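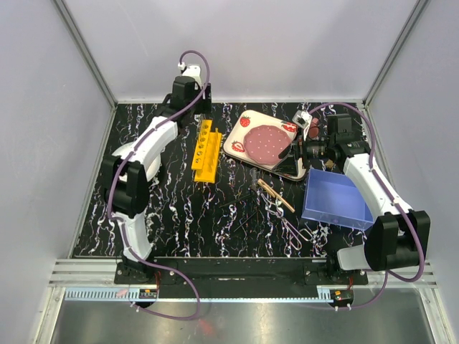
*The two-arm cell at Drurport, with the test tube rack, tray and tongs on the mat.*

# A stop that lets go is half a stop

In May the right arm of our bench cell dropped onto the mat after a protective stop. It fell a short distance, bent a gripper finger and cracked the lid of a sample box. The fault report was closed the same afternoon with the entry "cable, replaced". I think that entry is wrong, and that the way we write such entries is a safety matter in its own right.

The sequence is simple enough. The arm was holding still above the tray. The controller lost contact with the gripper, treated the loss as a fault and called a stop. On this cell a stop removes motor power from the arm that raised it. The joints have no holding brakes. With the power gone, the arm came down under its own weight.

The cable did fail. Kadir Canpolat cut it open and found a conductor broken close to one of the clips, at a point where the cable bends each time the wrist turns. The purple cables on both arms run along the links and then hang in a free loop below the base. Clips stop a cable from snagging. They also fix the place where it bends, and if there is too little slack between two of them, one short length takes all the movement. We had set the spacing by eye, and the supplier's fitting sheet gave no figure for it.

So the cable was a cause. It was a cause of the stop. The fall had a different one, and replacing the cable leaves that untouched. Any other fault that raises the same stop will drop the arm in the same way, including a press of the stop button by somebody who has just seen a hand go under the gripper. That last case is the one I would like people to consider before they close a report.

The usual defence is that these are light arms and the fall is small. Larkus, who supplied the control software, said as much when we asked. I accept that the force is low. I don't accept that low force settles the question. The bench holds tongs, thin rods and a test tube rack, and an object caught between a falling gripper and the mat carries whatever load reaches it. Nor does a light arm stay light in its effects when the rack has glass in it.

A second defence is that cutting power is the cautious choice, and that anything cleverer adds parts which can fail. There is some merit in this. A stop should be short, plain and hard to defeat. But the argument assumes that an arm without power is an arm at rest, and for a raised arm without brakes that is false. The safe state has to be worked out for the machine in question. On this one it is "holding position with low torque, then lowered under control". Full removal of power should come after that, except on the hard-wired button, where it has to be immediate and where the remedy must be mechanical.

I have asked for three changes.

1. On loss of gripper contact, the controller holds the arm for 2 seconds and then lowers it at 10 per cent speed before power is removed.
2. A counterbalance spring is fitted at the shoulder of each arm, strong enough to slow a fall from full height. Lenz have quoted for a pair.
3. Cable clips are spaced to a written figure, which we have set at 50 mm on the links, with a slack loop at every joint.

The first was in place within a week and costs nothing beyond some testing. The second is waiting for money. The third has been done on the right arm only, and I would expect the left cable to fail in the same place if it is left as it is.

There is also the matter of the form. Our fault report has one line for cause and one for action, which invites the writer to name the first broken part and stop there. Praltska, the site across the road, use a form that asks separately what started the event and what made it harmful. It takes longer to fill in. Had we been using it in May, the cable would have gone on the first line, and whoever signed the report would have had to write something on the second.

I have reopened ours. The cause field now reads "cable failure; arm not held on stop", and the action field is marked incomplete until the springs are on.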